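Two grippers, one month of T-shirts

2022-12-10

I promised in my last post that I will write something when the gripper comparison is finished. It is finished now, more or less, so I write it on a Saturday morning with coffee and with my notebook open beside me. The notebook has many crossed-out lines, please forgive me if a detail is missing.

For those who are new: I work on a small two-arm setup which folds laundry. The project is called Picard. It is not a big project. Until November we used the Vodton gripper on both arms, and then a pair from Iver came to us on a loan until January. I wanted to know if we should buy them.

The Vodton has long fingers with a soft grey pad. It opens wide and it closes slowly. For a towel it is very good, because a towel is thick and it forgives you a lot. For a T-shirt I had always the same trouble. The finger comes down, pushes the fabric a little away, and closes on air or on a very small pinch. Then the arm lifts and the pinch slides out of the pad. I tried to put the fingers lower, but then they press on the table and the controller stops the arm for too much force. I spent two evenings changing this force limit up and down. I do not recommend it as a hobby.

The Iver fingers are shorter and the tips are thin. They can go under the hem almost flat. The first day I was very happy with them. The second day I was less happy, because with thin tips the position must be more exact, and our calibration of the left arm was not so good as I believed. I had to do it again from the beginning.

Some numbers, for people who like numbers. In total I logged 2,311 grasp attempts on shirts. Of these, 1,678 were good on the first try, with both grippers counted together. The Iver did better at hems and sleeves, and the Vodton did better when the shirt was lying in a heap. I also had 43 stops for too much force, and most of them belong to the Vodton. I did not do any proper statistics yet, so please do not quote me.

The controller is from Natel and it stayed the same for the whole test. I like it, but the colour of the status light is explained on one page of the manual and the error codes on another, and they do not use the same names. Whoever wrote it should try to read it at eleven in the evening.

Cables took more of my time than I expected. I fixed them with small white ties along the arms, and near the gripper I left a big loop so that the wrist can turn freely. If the loop is too short, the cable pulls on the connector. If it is too long, it goes down on the work.

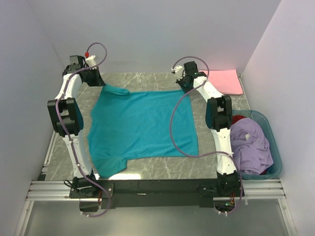
With a light shirt I worry about this more than with a towel, as even a soft cable can move the fabric a little when the arm comes back. I will try a spring clip on the upper part of the arm — a colleague uses one on a camera cable and it holds well.

Another thing I want to change is the tabletop. I chose the marble pattern because it was cheap and easy to wipe, but it is glossy and it gives a bright spot near the front. With a dark shirt the software does not care. With a white one it sometimes takes the spot for a piece of sleeve. A matte sheet is ordered.

So, which gripper? For now I keep the Iver on both arms and put the Vodton in the drawer for the towels. I asked also if it is possible to buy the thin tips alone and mount them on the Vodton body. The answer from the shop was "maybe", and I am still waiting for a drawing with the hole distances.

If you have used either of them with knitted things, please write me in the comments. I have a wool sweater here and I am a little afraid to start.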